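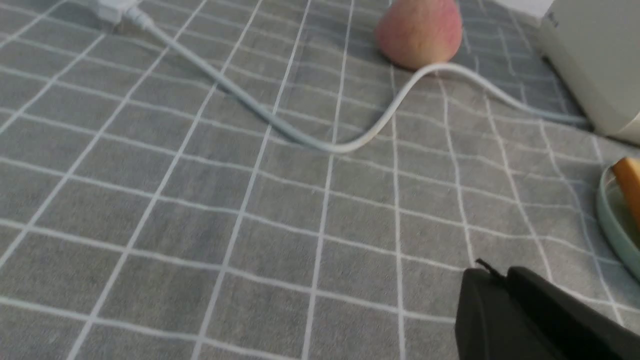

Open day at Flustent in Gisov: who else was there?

Forum: Visits and Events
Started by kettle_and_gear

kettle_and_gear wrote:
Hello all. On Saturday I went to the open day of Flustent in Gisov, and I promised in the other thread to write a report. English is my third language, so please be patient with my sentences.

The program had two parts. In the morning there was a talk in the canteen by Britta Baumgart, who leads the kitchen project. In the afternoon we could go in small groups to see the arm which they call Purnum at its table. I was in the group of two o'clock. We were allowed to stay for 60 minutes, and I used all of them.

The work is breakfast. The arm must take a slice, bring it to the toaster, put it in the slot and push the lever down. There is also fruit on the table, and between the toaster rounds it has to move a piece of fruit when the operator asks for it. It sounds very small if I write it like this. When I stood next to it I found it more exciting than the big welding cell I saw last year, because I make toast every day and I have never welded anything.

What I noted for those who asked me:
The speed is slow. A person would have eaten already.
The slice is the difficult thing. If the slice comes to the slot with a small angle, it stays on top, and the arm has to try again.
The lever went well every time in our hour.
The camera is on the wrist, and you can follow on a monitor what it sees. I looked at the monitor more than at the arm.
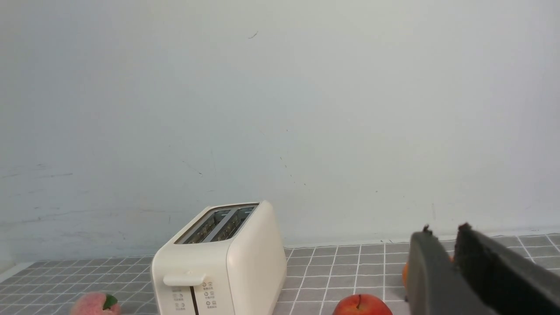

From the wrist camera, toaster between the peach and the apple.

Mrs. Baumgart said that in the internal test of October the full task succeeded in 79 of 100 attempts. She did not hide this number and I liked that. I would be glad to hear from others, also from those who were in the morning groups.

mortar_bee wrote:
Thanks for writing this up. I was in the eleven o'clock group and I have to say we had a much less impressive hour. Two restarts, and one slice ended up on the floor. Did yours really do the lever every time?

kettle_and_gear wrote:
Yes, each time when it came so far. But I should be more exact: there were also rounds in which the slice did not go in, and then the operator stopped it before the lever. So I have seen the lever only after a good slice. Thank you for the question, I did not think of this when I wrote.

Hanno_T wrote:
So the lever is perfect as long as everything before it is perfect. I don't want to be rude but this is my problem with all of these open days. You get a table that somebody set up in the morning, a checked cloth, some fruit, and everyone claps. Put the toaster half a meter to the left and see what happens.

pilar_w wrote:
@Hanno_T they did move it! Maybe not in your group (were you even there?) but at three o'clock a boy asked if he could turn the toaster and Britta said go ahead, so he turned it, and the arm needed a long time but it found the slots. Then the same boy wanted to put an orange in the toaster and that was a no.

Hanno_T wrote:
I was not there, I admit it. Turning it is something. How far did he turn it?

pilar_w wrote:
Maybe a quarter of a turn? I was behind a very tall man.

mortar_bee wrote:
In our group nobody was allowed to touch anything on the table. Would have been nice to know we could ask.

kettle_and_gear wrote:
In my group we were not asked either. I think it depended on the operator. Ours was a young man who was friendly but very nervous, and he kept one hand at the stop button.

To the point of Hanno_T: I agree only in part. A prepared table is normal for a demonstration. At my work we also clean the machine before the customer comes. But for me it is important whether they say what was prepared, and in the talk they did. She told us that the arm learned from about 2000 recordings in which a person guided it by hand, and that almost all were made with the same toaster. Somebody asked about other toasters and the answer was "we will be embarrassed, but come back next year."

Hanno_T wrote:
OK, that is a better answer than I expected. I still think 79 is low for one toaster. If my toaster at home failed one time in five I would bring it back to the shop.

ravel_north wrote:
Your toaster doesn't have to pick up the bread, though. I did my thesis in the Þórarinsdóttir group on soft objects, and bread is horrible. It bends, it crumbs, every slice is different, and stale bread behaves better than fresh. I would want to know which bread they used before I compared the number with anything.

kettle_and_gear wrote:
This I did not ask, and now I am angry with myself. I have the card of Mrs. Baumgart and will write to her this week. Are there other questions I should put in the same mail?

mortar_bee wrote:
Ask if a retry counts as a success in the 79. That changes a lot.

pilar_w wrote:
And ask if there will be another day in spring, my sister missed this one and she is furious!

ravel_north wrote:
Grip force on the peach, if she is willing to share it.

kettle_and_gear wrote:
All written down. I will post the answer in this thread when I have it.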